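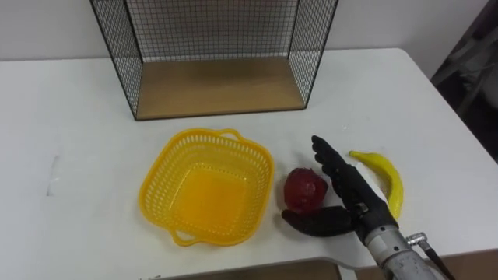 Black wire mesh shelf against the wall, white table

Best way to store onions, garlic and potatoes with no pantry?

Posted by Jatoi_kitchen, 23/09/2024

Hi all, I moved into a tiny apartment in March and there's no pantry, just two upper cabinets and the space under the sink. I buy the 5 pound bag of potatoes because it's so much cheaper, and every single time I end up tossing a few that have sprouted or gone soft. Onions too! My mom kept everything in one big bin in the basement and I never saw her throw anything out, but I don't have a basement (I'm on the third floor).

I've been thinking about wire shelves and an open basket for the stuff that needs air.

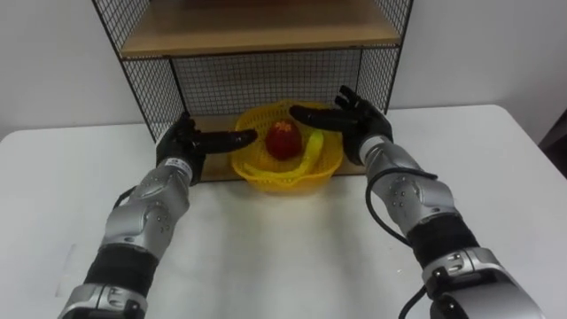 I keep going back and forth on whether potatoes can sit out like that or if they have to be in the dark. And do onions and potatoes really need to be kept apart, or is that an old wives' tale? Oh, and the kitchen gets pretty warm in the afternoon, the window faces west. Budget is small, so please don't tell me to build a pantry.

Mudassar Rind

I've rented places like that for years so I feel your pain. Potatoes want dark and cool, so an open basket is fine only if you throw a dish towel over it or use a paper bag with the top folded down. Light turns them green, and you don't want to eat the green parts. Under the sink is usually a bad spot — it's damp, and if the dishwasher is right next door it gets hot too.

Onions and garlic are easier. They're happy in the open as long as air gets all the way around them. I do keep mine apart from the potatoes. People argue about how much it matters, but when I had them all in one bag the whole bag went bad together, so I gave up on that and now the onions hang by the back door in a mesh sack.

With a west window I'd pick the lowest shelf on the other side of the room. Even a bedroom closet floor works! My sister thinks that's gross but the potatoes don't mind. And go through the bag when you get it home, one bad one will take its neighbors with it.

Trandimero71

just buy less at a time. the big bag isn't cheaper if you throw out a third of it

Brirkik

Agree with most of what Mudassar said. Don't put whole onions in the fridge though, mine went mushy in there. Once they're cut it's fine, lidded container, use it up in a few days. Garlic I leave in a little bowl on the counter and I don't break up the head until I need it. Do you have any space on top of a cabinet, away from the stove?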